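# Buying the second arm first: a talk with Styliani Koutsoukos
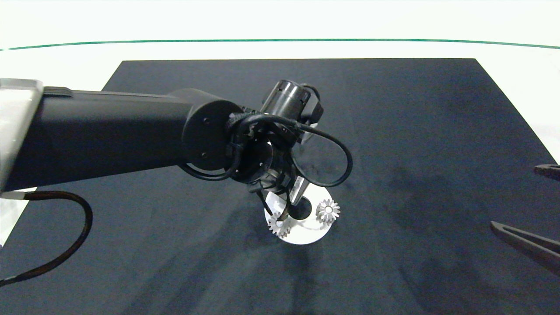 Styliani Koutsoukos does the equipment budget for Trestent's small assembly shop, and she had her coat on when I got there. We did most of this standing up. Her question for the year is a simple one, how much robot can you buy when the job is putting small gears on pegs, and who pays for all the stuff that isn't robot. "Everybody quotes me the arm," she said. "Then you look at the bench." The cable, for one thing. A big loop of it swings out from the wrist and comes back to the gripper, another hangs under the arm link, and she has a budget line for exactly that. Cables, spares of cables, clips, sleeves. First year she left it out.

"I had zero for cable. Zero. I won't do that agian."

The plan now is 2 arms per bench. Last year's plan was one arm and a fixture to hold the part. Markos Sarantis on the floor argued for the fixture, still does a bit. Koutsoukos went the other way after the third fixture quote. Every new gear size meant a new fixture and a new wait.

"Markos is right that a fixture is cheaper. One fixture. Ask me what nine cost."

So what does she put first? Grippers, which surprised me. She buys the fingers before she settles the arm. Thin metal tips for gears this small, and she wants them from a shop that will cut another set in a week. Gavasow quoted $974 for a full set with mounts. Wolo came in at $584, no mounts. She took Gavasow.

"Mounts are where it goes wrong. You save the money and then somebody is filing brackets on a lunch break."

Does she regret anything? Long pause, phone buzzing. Wrist cameras. They went with a cheaper batch and swapped them out within the year. Not the vendor's fault, she says, the spec she wrote was too loose. Keegan Cosgrove in purchasing now makes her write down the working distance and the smallest part before he'll open a request at all. She grumbles about the form but brought a copy to show me.

On leasing she is short. "No." Then, a minute later, more. Leasing works if you know the end date. They don't. The gear work could run five years or get moved to the Dolan site next October, and a lease with an early exit cost nearly what buying did. Gorazd Ristić, who runs the Dolan side, has asked for first call on the arms if that happens. She put it in writing for him. Resale she counts as nothing, on purpose.

Training hours are the line she fights hardest for. This year it's 68 hours, split over the bench crew. Finance wanted it folded into general overhead and she refused, it dissapears in there. Fotini Galanis gets the biggest share as she sets up new parts, and she's the one who gets called when a gear won't seat.

"If Fotini is out sick, what did I buy? Very expensive furniture."

I asked what she'd tell a shop that is pricing its first bench. She was already walking. Get the parts on a table before you call a vendor, the real ones, the smallest and the ugliest. Ask for the price with everything plugged in. Keep back some money and don't tell anyone the number.

How much does she keep back?

"I just said."

The request for the next bench goes in on 13th October. She still needs a second quote on cable.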